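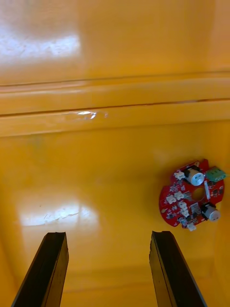
Otmont Reading Journal, Refillable Edition

Item no. 2885

The Otmont is a refillable journal for recording books read, in progress and planned. The cover takes one insert at a time. Each insert has 93 entry pages, one book to a page, followed by 14 ruled pages for wish lists and loans.

Every entry page has fields for title, author, translator, format, start and finish dates, and source (bought, borrowed or review copy). The lower half is ruled for notes. There is no printed star scale -- readers who rate their books can use the blank box at the top right.
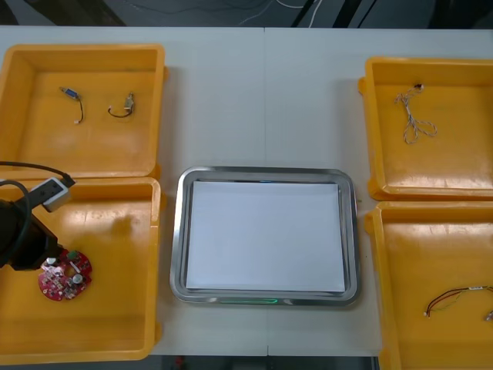

Series readers should note that the index at the front is arranged by author and has a separate column for volume number. Page numbers are preprinted. Inserts are sewn, lie flat when open and accept fountain pen ink without bleed in normal use. Heavy markers will show through.

Layout: Ute Rothe
Cover lettering: Leonie Schmieder, after an 1868 library ledger
Publisher: Tandance
Language: English
Closure: elastic band
Included: cover, one insert, ribbon marker

Replacement inserts are sold singly. Inserts for the older Dilum journal are narrower and do not fit this cover. The next printing is due in November; back orders ship in the order received.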